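Section 4. Running the Pegboard Demonstration for Visitors

Henunholm Open Day Set-up Guide, revised March 19, 2023

By now you should have the simulator installed, the launcher on your desktop, and the big screen talking to your computer (if any of that is still giving you trouble, go back to Section 3, because nothing below will go well without it). This section takes you through the pegboard demonstration from the moment you open the launcher to the moment the last visitor wanders off to the Bingate table for coffee. It reads longer than it takes. Once you have been through it a couple of times at your own desk, you will find your hands know most of it.

The whole demonstration runs in simulation, in a scene package we call Dirnari. Visitors are sometimes a little let down at first that there is no metal arm in front of them, and then they get to steer the view for themselves and all is forgiven. Let them steer early.

4.1 Before the doors open

1. Start the computer and log in with the demonstration account. Please don't use your own account, however handy it is. Mail notices have a way of sliding across the big screen at the worst time.

2. Open the Thepsuriya launcher and choose Open Day from the list of profiles. The profile loads the Dirnari scene, sets the larger lettering in the menus, and hides the editing tools.

3. Wait for the status line to read Ready. The first load of the day is slow. Later ones are much quicker.

4. Open the View menu and check that you have 2 saved views, named Room and Close. If one of them is missing, choose Restore Views and wait for the list to refresh.

5. Run the demonstration once from start to finish with the screen on and the lights set the way visitors will have them. A pale wall in the scene can look washed out under bright ceiling lamps, and it is far nicer to find that out now.

6. Choose Reset Scene. Leave the view on Room.

Note: Reset Scene puts the arm and the board back to their starting positions, but it leaves the views alone. If somebody has been spinning the view around, choose Restore Views as well.

Caution: Do not close the launcher while the scene is loading. The profile can be saved half finished, and you will have to bring it in again from the backup folder (see Appendix B).

4.2 Welcoming a group

Keep the groups small enough that everyone can see the screen and hear you without your having to shout. Children do best at the front, and there is a low bench in the closet behind the screen that is just right for them.

1. Say hello, give your name, and ask whether anyone has worked with a robot arm before. There is nearly always somebody, and they make wonderful helpers later on.

2. Explain in a sentence or two that they will be watching a simulated arm and that the computer draws everything they see, right down to the shadows. You don't need to say more than that. Questions will bring out the rest, and people remember the answers to their own questions much better than they remember a speech.

3. Point out the mouse and show how dragging it turns the view. Offer it to someone.

4. Press Start.

Note: If a group arrives while another is still at the screen, invite them to look over the printed boards by the entrance. Try not to hurry the first group along. The day has plenty of slack built into it.

4.3 Talking through the approach

With the view on Room, the arm goes through its opening moves and then comes down toward the board. This is a good stretch for talking, so you may as well use it. I like to ask people to follow the light blue caps on the joints with their eyes and see which ones are turning. It gives everybody something to look for, grown-ups included.

1. Let the opening moves play without pausing.

2. When the gripper is down at the pegs, press Pause. The arm holds its position for as long as you like.

3. Switch between the Room and Close views with the view key. Leave each one up for a good while before switching again — people at the back need longer than you think.

4. Ask the group what they would want to know if they were the ones guiding those fingers. You will hear about distance and angle and how hard to squeeze, and each of those leads nicely into the printed boards.

5. Press Resume when the talk dies down.

Caution: Press Pause only once. A second press counts as Resume, and the arm will carry on while you are in the middle of a sentence. If that happens, let it finish and offer to run it again. Visitors don't mind a repeat one bit.

Note: On slower computers the shadows on the tabletop may arrive a moment after the arm does. You can turn them off under View, Lighting, but I would leave them on if you can stand the delay. They help people judge how far the gripper is from the table.

Gripper at the pegboard, from farther off and from close by:
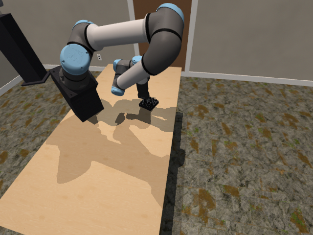
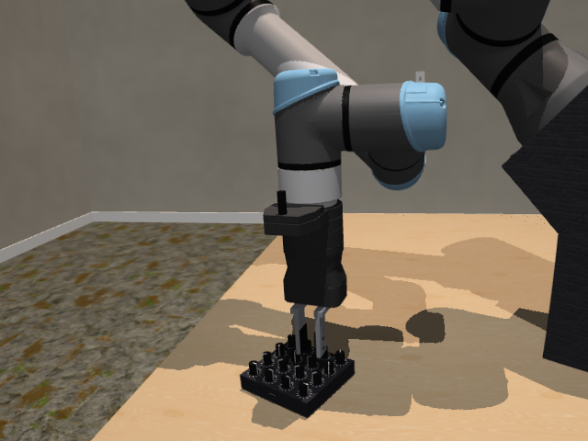 4.4 Finishing up and starting over

1. When the sequence ends, thank the group and ask if anyone would like a turn with the view. Give each person a fair go. If there is a line, 2 turns apiece is plenty.

2. Choose Reset Scene, then Restore Views.

3. Check that the status line reads Ready before you bring in the next group.

4. Wipe down the mouse. It gets a great deal of handling on a day like this, and there is a packet of wipes in the drawer under the screen.

If the launcher stops answering partway through, give it a little while before doing anything drastic. The February update made it better at recovering by itself, though it does take its time. If it still won't respond, close it from the task list, open it again, and pick the Open Day profile as you did in 4.1. Tell the group what you are doing while you do it. I have had some of my best conversations of the day waiting for that status line.

4.5 At the end of the day

1. Choose Reset Scene one last time and close the launcher from the File menu.

2. Copy the session log to the shared Henunholm folder. The log is small and copies right away.

3. Log out of the demonstration account, then turn off the screen at its own switch. The remote only puts it to sleep.

4. Write down any questions you couldn't answer in the notebook by the door, along with an address if the visitor left one.

Section 5 covers packing the screen and the stand for transport.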